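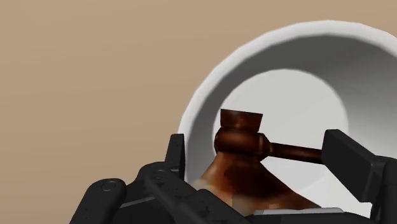
# A day at the Brudlow pottery open day

I'd been meaning to go to Brudlow for years. It's the sort of place you drive past on the way to somewhere with a beach, and you see the brown sign and think, ooh, pottery, next time. Well, this March was next time! My friend Raluca Bălan had two tickets for the open day and a car with working heating, so off we went, with a flask and far too many sandwiches.

The pottery sits at the bottom of Truvcombe, down a lane so narrow that we had to reverse for a tractor twice (the same tractor, I think). Parking was in a field. Wear boots if you go. I wore my nice suede shoes and spent the rest of the day smelling faintly of sheep.

## The clay shed

We started in the clay shed, which is cold and long and smells like a river. Fiachra Moriarty showed us round this bit. He's been mixing clay at Brudlow for 34 years and still gets properly excited about it – he passed lumps of it along the line for us all to squash, one grey and one nearly orange, and made us guess which was stickier. I got it wrong. The grey stuff is for the tableware and the orange is for garden pots, and they keep separate tools for each so the colours don't creep into one another.

There's a machine called a pug mill that squeezes the clay out in a fat sausage, and a man slices it with a wire. I could have watched that for an hour. Raluca had to pull me away by the sleeve.

## Throwing, or trying to

The throwing room was the warmest and so the most crowded. Bence Barta was on the wheel making cereal bowls, one after another, chatting the whole time about his daughter's swimming lessons and hardly looking down. Each one took him less time than it takes me to butter toast. He says a bowl has to be made bigger than you want it because it shrinks as it dries and again in the kiln, and he measures the width with a stick he's had since he was an apprentice.

Then we got a go. Oh dear. Mine went up beautifully, had a wobble, and folded over like a wet hat. Raluca's came out as a perfectly respectable little dish and she has mentioned it every day since. You can pay extra to have yours fired and posted home, and it's worth knowing that they only take card at that table and only cash at the tea hut.

## Glaze and fire

After lunch (our own sandwiches on a wall, the tea hut queue was hopeless) we went through to glazing. Lots of buckets, all labelled, all looking like the same pinkish-grey sludge. The one I liked best is Fulivari, a soft green with speckles, though you'd never guess it from the bucket. They dip each pot with a pair of tongs, count to three, and then wipe the foot with a sponge so it won't stick to the shelf.

The big kiln was cooling when we were there, so we could only peer at the door and feel the heat off the bricks. It holds 200 bowls if you stack it cleverly. The old bottle kiln in the yard could take 2,000, but it hasn't been lit in my lifetime and there are jackdaws in the top of it now. You can walk inside and look up, and I'd say it was my favourite five minutes of the day. The light comes down in a little round patch and everybody goes quiet.

## The shop, and a sit-down

The seconds shop is where your money goes. Everything has something slightly wrong with it – a pinhole in the glaze, a rim that isn't quite round – and the prices are lovely. I bought two pasta bowls and a jug with a dribbly spout that I've already got very fond of. Raluca bought a butter dish she swore she didn't need. They wrap it all in old newspaper, so bring your own bag, a strong one.

By four my feet had given up completely and all I wanted in the world was a sofa and a biscuit.

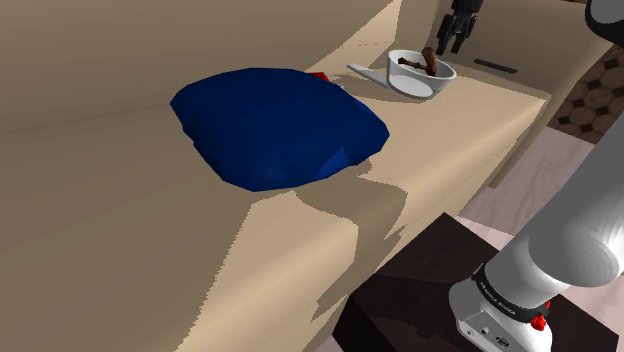 **Do you need to book for the open day?**

Only for the throwing session, and those places go fast, so ring early. For everything else you can just turn up and pay at the gate.

We went home the long way, over the top, with the jug on my lap. The next open day is in the autumn and they're hoping to have the slip-casting room open by then, which was roped off for us while the floor was being done. Raluca has already asked me to go again. I've said yes, in wellies this time, and I'm having another try at that bowl.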